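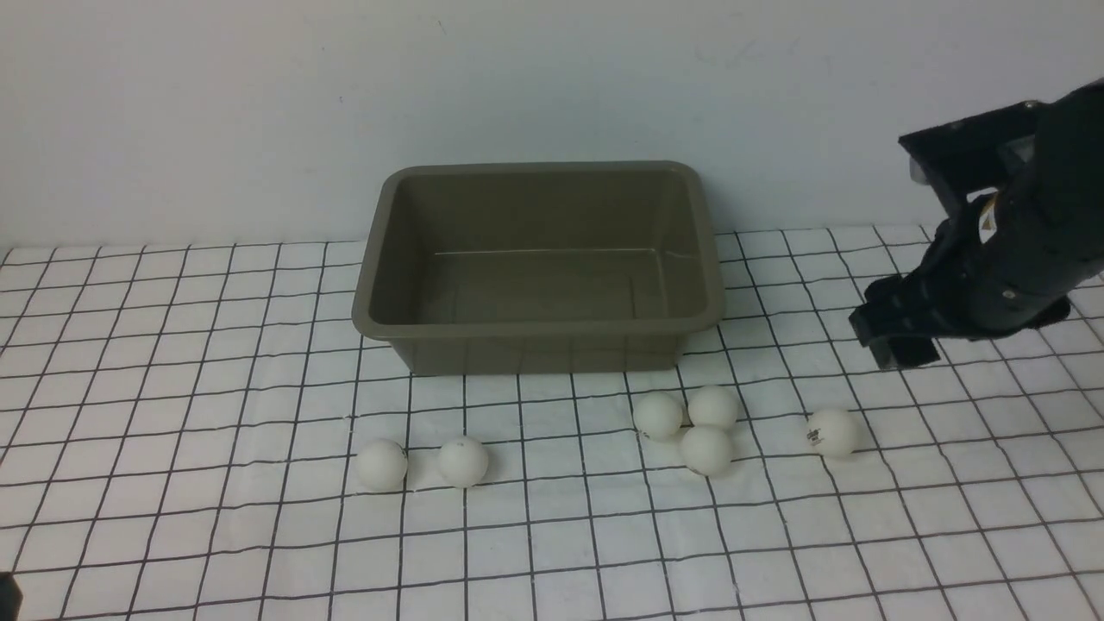 Juhász rebuilds automatic transmissions for independent garages, and it opens its shop to the trade once a year. Three of us from our garage drove over to Mollarholm in July to look around. We send them most of the gearbox work we don't want to do ourselves, so we wanted to know what happens to a unit after the truck takes it away. The first stop was a talk on valve bodies. Inside one of these are small check balls that open and close fluid passages, and if one is left out or put in the wrong pocket the car will shift badly or not at all. Picture the white ping-pong balls lying in front of the tub, shrink them down to the size of a pea, and imagine having to put every one back where it came from. The shop works from a printed chart for each model and won't let a tech close up a valve body until a second person has signed the chart.

Intake and teardown

Units come in at the back dock, and each gets a tag with the garage name, the vehicle and the complaint. Vilmos Virág runs intake and took our group through this part. He asked everyone to write more on the complaint line. "Slips" doesn't help him much. "Slips going from second to third when warm" saves an hour on the bench. We're guilty of the short version and have already changed our own form.

The outside of the case is washed before anything is opened. After that it goes up on a stand, the pan comes off, and the tech looks at the fluid and whatever has settled in the bottom. Fine gray paste is normal wear. Flakes or chunks mean the cooler has to be flushed or replaced along with the rebuild, and the garage gets a call the same day. Juhász won't warranty a rebuild that goes back onto a dirty cooler. I knew that from the paperwork but had never seen a cut-open cooler, and they had one out on a bench. It was packed solid down one side.

Hard parts are measured and either kept or scrapped. Clutches, seals, gaskets and filters are always new. They rebuilt 1,435 units last year and keep 2,644 part numbers in the stockroom, and in spite of that the longest waits are still for valve bodies on a few late models.

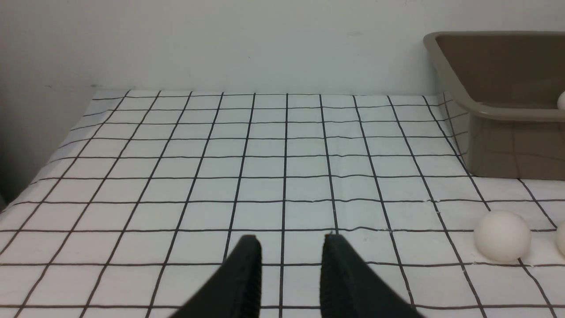 Assembly and testing

Assembly is in a separate room with its own door. There are 6 benches, one tech to a bench, and a unit stays with the same tech from first part to last. No shop rags are allowed in there. Lint can block a small passage, so they use lint-free wipes and compressed air. Clutch packs are soaked in fluid before they go in, and clearances are written down for every pack. A copy of those numbers comes back to the garage with the unit. I had been throwing mine away.

Finished units go on a test stand made by Cotus. The stand spins the transmission, runs it through all the gears under load and records pressure, temperature and shift times. We watched a six-speed go through. It took less than half an hour and the unit failed on one pressure reading. It was pulled off and sent back to its bench for a solenoid, with no fuss at all.
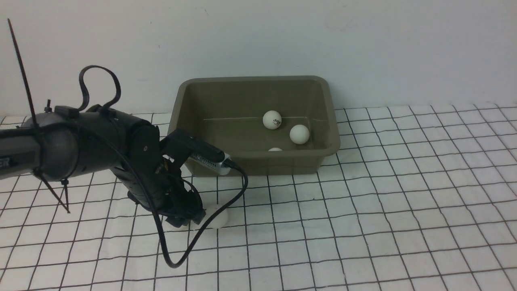 Dark gray arm over the gridded tabletop.

After the test stand we had lunch and a question session in the upstairs office. Most of the questions were on programming. Many newer transmissions need the control module to relearn after a rebuild, and some garages skip it and then complain about harsh shifts. Juhász now puts a bright orange card in the crate with the relearn steps for that model. They have also started using a scheduling program called Firura, which lets a garage see which stage its unit has reached. It only shows the stage and not a finish date, and a few people said they would still be phoning. So will we, most likely.

Prices came up too. They are going up a little in the fall, mainly on torque converters. The core charge stays as it is if the unit is returned in the original crate with the fluid drained.
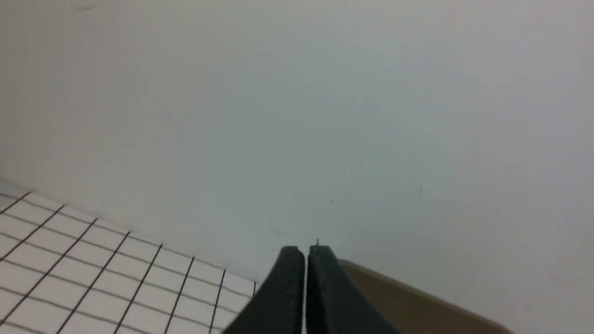 Grid paper, with a plain pale surface behind it.

A few notes for anyone planning to go next year. Parking is on the street side and fills early. Wear closed shoes or they will keep you behind the yellow line, as happened to one of ours. The tour runs on a loop and the last one leaves at 4, but the test stand is shut down before that, so go in the morning if that's what you want to see. Coffee is downstairs next to the parts counter. If you have a core to return, you can bring it along and they will take it in at the dock while you do the tour.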